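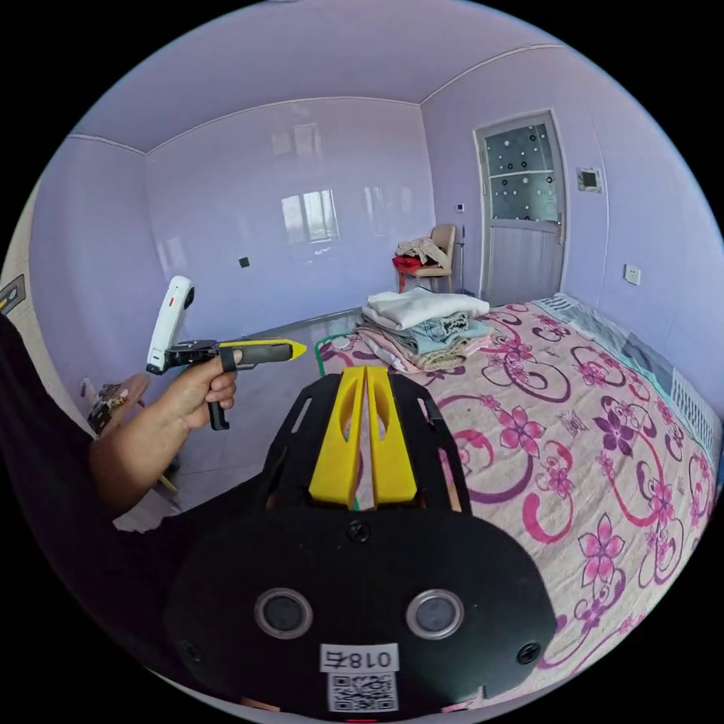 Figure 5.1 Folded clothes near the head of a bed with a flowered sheet.

Chapter 5
Cutting a Novel Down to a Film

Terms in this chapter: source text, compression, composite character, voice-over, frame story, scene list

Vilja Valtonen's novel Urnau is 706 pages long. The film made from it by Onni Hämäläinen runs a little over two hours. Readers who came to the film from the book often say that half the story is missing, and by a simple count of events they are right. The sister's marriage is gone. So is the winter the family spends at the inn, and the lawsuit over the mill, which fills most of the third part of the book, comes down to one conversation on a staircase.

Chapter 4 looked at the original screenplay, where the writer decides what the story is. The writer of an adaptation starts with a story that already exists and usually has far too much of it. Most of the early work is removal. This chapter covers how writers choose what to remove, what they do with the gaps, and how those choices show up in the finished film.

What a page holds

A page of fiction can cover ten years in a sentence or spend its whole length on a woman deciding whether to answer a letter. A screenplay page is less flexible. By custom it stands for one minute of screen time, and it can only record what an audience will see and hear. A sentence such as "He had never forgiven his brother for the sale of the horses" takes a second or two to read. To get the same fact into a film, the writer has to find a scene for it, give the information to a character to speak, or leave it out.

Kaisu Leinonen, who wrote the screenplay for Urnau, began with a scene list. She went through the novel and wrote down every event that happens at one place and one time, leaving out summary, memory, and comment. She then marked the events that changed what a character wanted or was able to do. The unmarked ones were set aside. Some of them came back later, when she found that a marked scene made no sense without them.

A scene list is a useful exercise for any reader of an adaptation, and you will make one at the end of this chapter. It shows quickly how much of a long novel is not made of scenes at all.

Three common methods

Compression shortens the time between events or folds several events into one. In the novel of Urnau, the father visits the bank on four occasions and is treated a little worse each time. The film has one visit. The actor playing the clerk begins politely and ends by looking past him at the next customer, so that the decline spread over four chapters takes place in a single shot.

A composite character combines two or more people from the source. The film's schoolteacher, Crăciun, has the job of one character in the book, the name of a second, and the debts of a third. Composites save time on introductions. They can also change the meaning of the story. In the book, the man who lends money to the family and the man who teaches the children dislike each other, and their quarrel sets part of the village against the other part. Once they are the same man, the quarrel has to go, and the village in the film is a calmer place.

Voice-over lets a film keep some of the author's own sentences. It is the quickest way to carry summary and private thought, and it is easy to overuse. Leinonen's first draft had a narrator throughout. The final version keeps the voice for the opening and for the crossing of the river, and drops the frame story in which the narrator, now old, tells everything to a visitor named Fillon.

The question of faithfulness

Reviews of adaptations tend to ask whether the film is faithful. The word can mean several things: that the events match, that the characters behave as they do in the book, or that the film leaves its audience in a similar mood. A film may do well on one of these and badly on another. Elsa Hämäläinen's short film Nandovetti changes the country, the period, and the ending of the story it is based on, yet it keeps the flat, slightly comic way its people talk about money. Viewers who know the story tend to recognize it from the dialogue well before the plot catches up.

When you write about an adaptation, say which kind of faithfulness you mean. Then ask what the change does inside the film. The missing lawsuit in Urnau is a good place to begin. Without it, the eldest son has no public defeat, and his departure for the coast looks like a free choice. Section 5.1 follows that one cut from the scene list through the second draft to the editing room.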